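Search this site
Enter keyword

Folding tips I picked up at a robot open day

I went to the open day at Gralar on Saturday thinking I'd look at some machines, eat a free donut and be home by lunch. I stayed until they started stacking the chairs! The part that got me was the laundry demo, and I came home with more good housekeeping advice than I've had out of any magazine this year, so I'm writing it down while I still remember it.

The setup is simple. A person walks around with a gripper in one hand and does chores with it (making a bed, picking up clothes, putting away towels) and the recordings go toward teaching an arm to do the same. Kwesi Wumbei ran our group, and he let anyone who wanted to have a turn. I had two. With only a pair of stiff fingers to work with, you find out fast which of your habits are any good and which ones you've been getting away with.

Pick things up by the thick part. I always grab a shirt by whatever corner is nearest, and then it hangs in a long sad tail and I have to chase the other end. Kwesi had us go for the place where the cloth was already doubled up. More layers in your grip means less slipping, and the piece comes up in one lump that you can carry where you want it. I've been doing this at the dryer all week and I drop far fewer socks.

Don't squeeze so hard. My first try with a fleece left a pinch mark right across the front. Close until it stops sliding, then quit. Same goes for clothespins, by the way. If yours leave dents in sweaters, hang the sweater over the bar instead.

Shake before you fold, and shake low. One good snap at waist height over the bed does more than five up by your shoulders, and you don't knock the lamp over. (Ask me how I know.)

Sort by how it behaves. The folks from Dallano, who had the next table, keep their practice laundry in bins marked floppy, stiff and slippery, and forget about color until wash time. I tried it at home for folding. All the slippery stuff goes last, when the stack is already built and there's something to lean it on. It saved me almost 10 minutes on a big load, and I'm not a fast folder.

Clear the bed first if you can. I never do. They had one run on a bare mattress and another with the bedding and cushions left on, and the second was so much more like my house that I wanted to applaud.

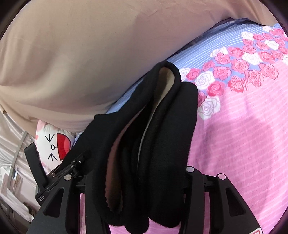

BEDROOM & LAUNDRY

Dark things on a busy print are easy to find, at least. Black cloth against roses and pink stripes stands right out, and I've started tossing my black stuff on the flowered side of my own comforter so I don't leave a glove behind when I make the bed. Pale things I put on the plain side, well away from the beige, where they'd vanish.

If something has bunched up into a thick wad, don't yank at the top. Take hold low down, lift it clear of the covers and let the weight open it up for you, then lay it flat and smooth from the middle out. Works on leggings, scarves and those awful fitted sheets.

Cushions with faces on them go on last. My kids have a pile and they end up under everything.

They're doing another open day in April, and the sign-up sheet had room for 75. Go in the morning, wear shoes you can stand in, and get in line for the gripper before you look at anything else. Parking is behind the building.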